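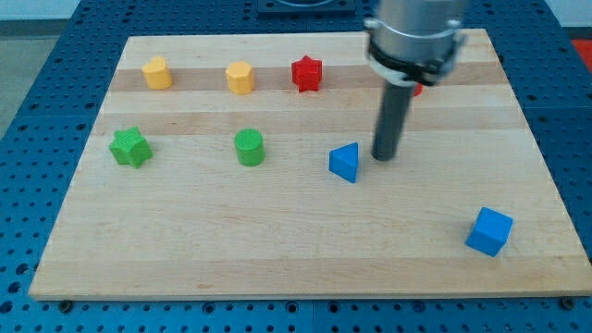
Maple board, edge-glued strips, with some of the printed blocks on it.

Home | Archive | Threads | Search | Subscribe | Log in

This site uses cookies to remember your reading preferences. Accept | Settings

List: Dotuvon woodworking and small crafts
Subject: Re: Finish for a maple board, and blocks which slide on it

Hello all,

Thank you for the answers to my first message. I reply to the longest one, and I put my comments between the parts, as the list rules ask. Please excuse my English, I write slowly and I check the words, but some mistakes will stay.

> I would not put film varnish on a board which small hard things are
> moved over every day. It looks nice for one month and then you have
> white scratches. Oil it, wait, oil it again, and repair when you need.

I agree with this now. On my older board I used a varnish from Willar and the scratches came just as you write. On the maple I have used only oil, two thin coats, with one night between them. The color became a little more like honey, and I am happy with it.

> Did you choose the strips by color? In a glued-up board the one dark
> strip is always the one the eye goes to.

No, I did not choose them, I bought the board already glued. It has one strip, in the far third when I stand at my side of the table, which is more amber than the others. At first I wanted to turn the board over to hide it. Now I keep it, and I find it useful: when I put blocks in a row at the back, the strip gives me a line to follow. In the photo the yellow heart, the yellow hexagon and the red star are standing just in front of it. The green star and the green cylinder are closer to me.

> What is below the board? If it is a bare bench, clamp it. If it is
> metal, put something between, or it will walk.

It lies on a blue metal table with holes. You are right that it walks. I tried a piece of kitchen shelf liner, the kind like a net, and cut it 2 cm smaller than the board on all sides. It holds well. Through the holes I could also fix two wooden stops with bolts, but then I can not take the board away quickly, and I want to take it away for cleaning.

> About the blocks: printed plastic on oiled maple should be slippery
> enough. If they stick, your oil has not cured. Give it another week
> before you start to sand anything.

Here I have a different experience and I would like to hear from others. The oil is hard, I waited 17 days. The blocks with a smooth bottom slide easily. Those with a rough bottom catch a little when they go across the joints between the strips, and along the strips they do not catch. So I think the joints are not completely flat. With the fingernail I can feel one of them, near the dark strip, the others I can not feel.

My questions are these.

1. Can I sand only this one joint by hand, with 1000 grit and a flat block, and then oil again only there? Or will I see a lighter place afterwards?

2. For the blocks, is it better to rub the bottom on wet paper on a piece of glass, or to print them again with the bottom on a smooth plate? The printed texture on the top I want to keep. On the green star it is fine and regular, like the knurling on a tool handle, and it is pleasant under the finger. On the bottom I do not need it.

3. The yellow is a warm mustard yellow, and on maple it is not so far from the color of the wood. Red and green I see at once. The filament is from Dursun, and they have also a lemon yellow, but I do not know if it is enough different. Has somebody used it next to light wood?

For the shapes I am asked sometimes, so I write it here also. I chose heart, star, hexagon and cylinder because they are easy to tell apart by hand, with the eyes closed. The star is the most difficult to print clean. The inside corners collect dust, and after one winter they look gray. I wash them in warm water with dish soap and an old toothbrush, and dry them on a towel. I never wash them in the dishwasher, I lost a full set this way at 70 degrees, they became soft and leaned to one side.

The board I do not wash. I wipe it with a cloth which is only a little damp, in the direction of the strips, and I dry it immediately.

One more thing for the person who asked about where to buy. The board came from Dasmont, from the box with the remainders. In December this box is usually full, so it is worth to ask then.

I am at the workshop on Tuesday and could try the sanding that day, if somebody answers before. If not, I leave it as it is for the moment.

With kind regards from a reader of the list

Reply to list | Reply to sender | Previous in thread | Next in thread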